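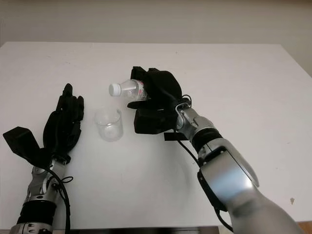 **Ticket 589 – calefacción 2ª planta, edificio Echeverría**
Estado: abierto
Abre: Ruth Mamani
Asignado: Wagner Miranda

Radiadores de la 2ª planta fríos desde primera hora. Planta baja y primera bien. Sala de calderas: caldera en marcha, impulsión a 58, retorno a 31. Demasiado salto. Algo no circula.

Lo que ya está mirado, para no repetir:

- termostato de zona: pide calor, ok
- válvulas de radiador abiertas todas (menos la del pasillo norte, gripada desde el invierno pasado, ticket aparte)
- presión en frío 0,9 bar – baja, debería ser 1,5

**08:40 – Wagner**
Relleno a 1,5. Purgo los del fondo, mucho aire, mas del que me esperaba. Los dos primeros empiezan a templar por arriba, el resto nada. Dejo la bomba en velocidad 3.

**10:15 – Wagner**
Presión otra vez en 1,1. O sigue saliendo aire o perdemos agua. Repaso racores visibles con papel: secos. Vaso de expansión: golpeo y suena lleno hasta arriba, mala señal. Pincho la válvula del vaso y sale agua. Membrana rota, casi seguro.

**10:30 – Ruth**
¿Eso explica que no caliente la segunda? Lo del vaso entiendo que es presión, no circulación. Tengo a la gente con el abrigo puesto y tres correos ya.

**10:50 – Wagner**
Explica parte. Sin vaso la presión sube al calentar, abre la de seguridad, tira agua, luego al enfriar baja y entra aire por el punto más alto, o sea la segunda. Miro el desagüe de la de seguridad y hay cerco de cal fresco. Cuadra.

Pedido vaso de 20 litros a Rornley, llega mañana antes de las 12. Mientras, purga manual cada par de horas y caldera limitada a 55.

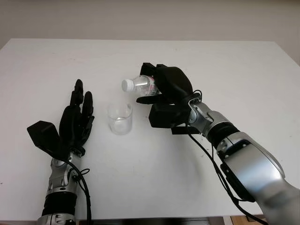 *Mesa blanca, 2ª planta.*

**13:20 – Wagner**
Purgados otra vez. Calientan todos menos la rama de la 207 y el despacho de al lado. Ahí ni tibio. Tubo de ida caliente hasta el detentor, detentor abierto, retorno frío. Huele a lodo. Desmonto el detentor de la 207: agua negra y una pasta que parece café molido. Limpio, monto, mejora algo, no del todo.

Para mi hay dos averías distintas y las estabamos mezclando:
1. vaso roto → aire → toda la planta
2. lodo en la rama este → 207 y vecino

**14:05 – Ruth**
Vale. Abro la 2 como subtarea. ¿Se puede limpiar sin vaciar la planta entera? El sábado no hay nadie, si hace falta cortar mejor ese día.

**14:30 – Wagner**
Se puede aislar la rama si las llaves de corte del patinillo cierran. Las pruebo: la de ida cierra, la de retorno da vueltas y no hace nada. Habría que cambiarla, y para eso sí se vacía. Sábado entonces. Meto limpiador en el circuito el día antes y lo dejo recircular toda la noche.

**Día siguiente, 11:35 – Wagner**
Vaso cambiado. Precarga a 1,0, circuito a 1,5 en frío. Caldera a 65 otra vez. Presión en caliente 1,8, sin mojar la de seguridad. Purga final: casi 20 minutos entre todos los radiadores, pero al final solo agua. Salto impulsión/retorno ahora 14 grados. Mucho mejor.

La 207 sigue floja. Les he dejado el convector del almacén, que lo apaguen al irse por favor.
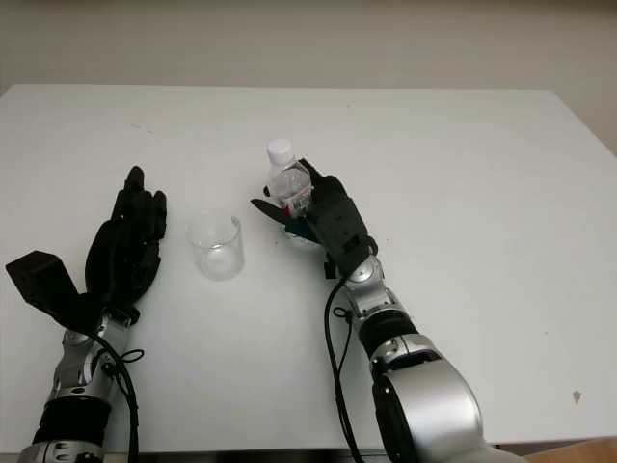

Niilo Nieminen: en Beretby nos pasó lo mismo con el lodo y limpiar una vez no bastó, a las pocas semanas estaba igual. Poned filtro magnético en el retorno antes de la caldera, aprovechando que vaciáis. Y mirad si el relleno automático está abierto siempre, porque mete agua nueva con oxígeno y vuelta a empezar.

**12:10 – Wagner**
Buen apunte. Miro el relleno: estaba abierto un cuarto de vuelta. Cerrado. Filtro añadido al pedido, de 1", con la llave de retorno del patinillo.

**12:25 – Ruth**
Aprobado el filtro. Aviso al edificio del corte del sábado, de 8 a 15. Cierro la parte del vaso, la subtarea del lodo queda abierta a nombre de Wagner.

**Pendiente**
- [x] vaso de expansión
- [x] cerrar relleno automático
- [ ] limpiador al circuito, víspera del corte
- [ ] llave retorno patinillo
- [ ] filtro magnético
- [ ] apuntar presión en frio el lunes a primera hora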